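Wednesday, after lunch

Back on the chores question. The Cenden lot keep asking whether a machine can tidy up after people yet, and my answer is still "some of it, slowly, if the mess is the sort it's met before". Towels are fine now. Mugs are fine. Anything with a trigger, a handle or a daft shape is where it all goes wobbly.

So this week is mixed clutter in the simulator, and I've been letting the Clokus planner choose its own grasps while I sit there muttering at it. Ran 377 tries overnight on the old settings. Nearly 2 in 5 went wrong before anything was even lifted, mostly a finger closing on the wrong bit. I'd hoped for better, but at least the logs are tidy for once!

Spray bottles are my bugbear. A person just grabs the neck without thinking, because that's what it's for. The planner loves the fat part of the body, and then the whole thing wants to swing round (top-heavy, or that's my guess – need to check the masses in the Misasel models before I blame anyone). Steering wheels are odd too. Lots of lovely rim to hold, but it'll happily try for the middle. 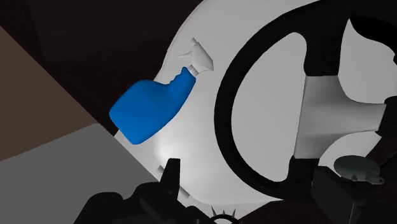

Blue spray bottle and black steering wheel, pale surface behind.

To do: try a neck-first rule for bottles, and ask Dhillon whether their wheel mesh has sensible friction on the rim. Also darken the spray head, it's far too close to the grey behind it and I keep losing the outline myself. Rerun tonight if the queue's free.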